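# The Long Drying

Wash a dinner plate, stand it up, walk away. In most homes that is all the thought drying gets, and for a long time it was all the thought I gave it too. Then I rented a narrow apartment in Clurkness with sixteen inches of counter beside the sink, and drying became the thing that decided how I cooked.

The question of what to do with clean, dripping dishes is older than the dishwasher and has outlived it. People who own a machine still have the knives, the wooden spoons, the good glasses and the pan that won't fit. People who don't own one have all of it, every night. And the answers people settle on tend to stay with them for decades.

## Towel people and rack people

My grandmother was a towel person. She kept 10 cotton towels in a drawer and went through two at every meal. Nothing was allowed to sit. My mother married into a rack family and changed sides inside a year. As a child I moved between the two houses and learned both systems, along with the low opinion each held of the other.

The towel side argues from tidiness. A kitchen with dishes out is an unfinished kitchen. The rack side argues from cleanliness, and it has a decent case. A towel that has been hanging on the oven door since yesterday has dried hands, wiped a spill and maybe been used on the dog. Rubbing that over a clean plate puts something back on it. Air doesn't.

Where the towel wins is glass. Hard water leaves spots, and the only way to avoid them is to get the water off before it dries. If your kettle has a white crust inside, your wine glasses want a towel. Linen works better than terry, which leaves fuzz.

## A cupboard with no bottom

Rhydian Probert has been fitting kitchens in and near Fonunport for most of his working life, and the job he likes best is the draining cupboard. It goes over the sink and looks like any other wall cabinet until you open it. There is no floor to it. Plates stand in wire slots and drip straight down into the basin. When they are dry, they are already put away.

"People ask me where the water goes," he said. "I tell them to look down."

He builds them 80 centimeters wide when the wall allows, out of habit from a supplier who only sold the wire inserts in metric. He seals the edges twice. The first one he built, he sealed once, and the side panels had swelled by the second winter. He went back and replaced them at his own cost.

Draining cupboards are common in some countries and close to unknown in others. Probert puts this down to windows. Where builders set the sink under a window, there is no wall for a cupboard, so the rack goes on the counter and stays there. His own sink is under a window. He dries with a towel.

## What racks are made of

Coated wire is the cheapest and the most common. The coating splits at the tips first, and rust follows. Once there are brown marks on the undersides of your plates, the rack is done. Stainless costs more and lasts, though the thin kind bends if you lean a cast iron pan on it.

Wood is pleasant to look at and kind to china. It needs to dry out fully between uses, which a busy household won't let it do. I had a folding beech rack for three years and kept it in the sun on January mornings to chase off the black specks. I lost that fight.

Then there is clear plastic, which has been turning up more in small apartments. The appeal is that it takes up less room to the eye. It takes up the same room on the counter, and it shows every drip mark, so it needs wiping down more than the others. Tresico, a housewares shop near the ferry landing, keeps a clear one on the top shelf and a wire one at eye level. The wire one sells.
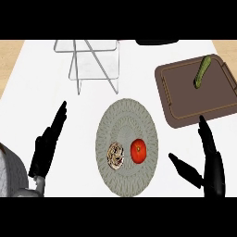
## Getting it to work in a small space

After a good deal of moving things around, these are the habits I kept.

- **Wash glasses first and dry them by hand.** They take up the most room on a rack and break the most easily.
- **Leave a gap between plates.** Two plates touching will stay wet where they touch until morning.
- **Stand cutting boards on edge.** A board laid flat on a counter dries on one face only, and it will cup.
- **Keep knives out of the rack.** Wipe them and put them away.
- **Empty the tray.** Standing water under a rack goes slimy in a couple of days, and most of the smell people blame on the drain comes from there.

My neighbor Kim, in number 818, has the same sixteen inches I do and got rid of her rack completely. She lays a folded towel on the counter after supper, stands everything on it upside down, and hangs the towel over the shower rail at bedtime. The counter is bare by ten at night. I tried it for a month and liked it, except that the mugs held a ring of damp inside the rim. She props hers on a chopstick, so I do that now with mine.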